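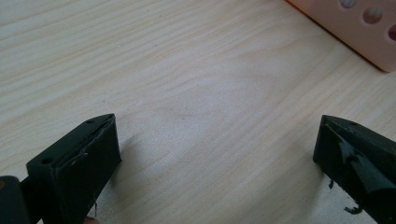
Trotano abre mutirão de fisioterapia com 425 vagas

A clínica Mabula começa em agosto um mutirão gratuito para quem sofre de dor lombar e no joelho. São 425 vagas, 200 delas para maiores de 60 anos. Inscrição só presencial, com documento e pedido médico. No primeiro dia, 163 pessoas já tinham se cadastrado.

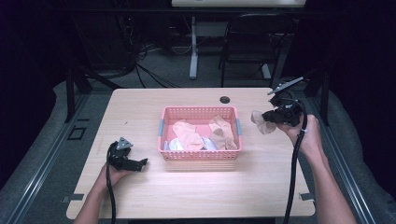 Meias num cesto rosa, sobre mesa de madeira.

Segundo a fisioterapeuta Naomi Mfinanga, cada paciente terá avaliação e quatro sessões. "Quem tem dor há meses passa na frente", disse. Atendimento das 8h as 17h, sem intervalo pro almoço. Lista de espera tambem no local.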